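Putting the bags away

I spent most of Saturday on the bag problem. Anyone who shops with paper bags knows what I mean. They come in one or two at a time, they get folded badly and pushed behind something, and by October I had a stack that slid out onto the floor whenever I walked past it.

My sister-in-law Amerley Mensah keeps hers filed upright by size. I have made fun of her for that in the past. This weekend I copied her.

The first step was deciding where they would go. I wanted somewhere flat, out of the way, and not next to the stove. I ended up giving them the narrow space beside the tall cupboard, which had held an ironing board I gave to Raluca in the spring.
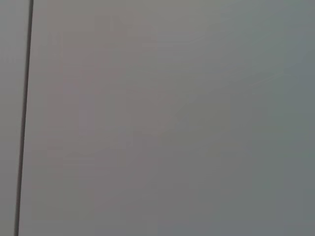
I wiped down the gray panels first with plain water and a cloth. Dish soap leaves streaks on a matte finish and then you have to go over it again. I let it dry while I had lunch.

Then I sorted. Anything with a torn handle or a grease spot went into recycling. Anything with a damp smell went too. I kept 19 bags, which is still more than I need, but I take lunch to work in them and Efua Asamoah asks me for a few whenever she has a bake sale.

Folding takes some patience. Lay the bag on its side, press the air out from the bottom toward the top, and run your palm along the old creases. Don't make new ones if you can help it. A bag that has been folded along a second set of lines never stands up right again.

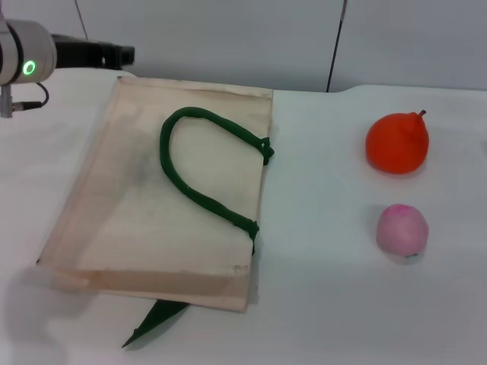 Abubakari, October

A plain tan bag like this one, lying flat on a white table, is the easiest kind to deal with. A few creases and smudges don't bother me. The glossy ones are harder because the handles keep the stack from closing, so I turn every other one upside down.

I thought about buying a file holder and decided against it. A shoebox with one short end cut off does the same job. The big bags go at the back and the lunch size in front.

Next weekend is the drawer with the twist ties and rubber bands. I have been putting that one off longer.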